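Setting up a card-insertion cell: working rules for robot assembly of desktop computers

Last revised 24 August 2022

Scope

These rules apply to the bench cells at Fluveck where an arm fits expansion cards into an open chassis. They cover teaching and first runs at reduced speed. Unattended running is dealt with in the Jesance cell manual and needs its own risk assessment.

Before you power the arm

1. Disconnect the chassis from mains supply and leave it disconnected for the whole job. A power supply switched off at the back but still plugged in does not meet this rule.
2. Lay the chassis flat with the side panel off and clamp it to the bench plate. Check that it cannot shift when pushed by hand from either end.
3. Bond the chassis, the parts fixture and the gripper body to the common earth point. Record the reading on the cell sheet.
4. Load the fixture in the order given on the job card. Parts go into their own pockets only. Do not stack cards in a spare groove.

Teach pendant

The pendant stays within arm's reach of the person teaching. Its emergency stop must be facing outward, with no cable or part lying across it. Test the stop at the start of each shift and after any change of tooling. When teaching is finished, turn the key switch back to automatic, remove the key and sign it in.

Only one person enters the cell during teaching, and that person holds the pendant. A second person may watch from outside the guard but does not touch the controls.

Teaching the insertion

Set the gripping force to 20 newtons. Higher values can bow a thin card and throw the contact edge out of line with the slot. Grip on bare board wherever possible, clear of capacitors and the contact edge.

Teach an approach point 30 mm above the slot, then a second point at 6 mm. Between the two, the arm travels straight down with no wrist rotation. Below the second point, switch to force control and set the limit at 71 newtons. If the limit trips, back the card out to the approach point and inspect the slot before trying again. Do not raise the limit to get a card home.

Check clearance to the memory latches and the CPU retention lever along the full path, including the retreat — most contact damage logged since May happened on the way out.

First run

Run the program once with an empty gripper, then once with a scrap card of the same size. Save the program under the Funness job number with the force limit in the comment line. Any later change to a taught point means repeating both runs, even where the change is small, and the new values go on the cell sheet before the next chassis is loaded.
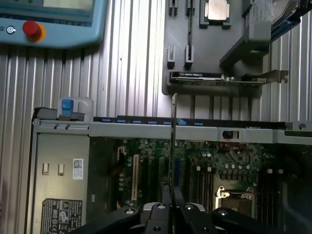
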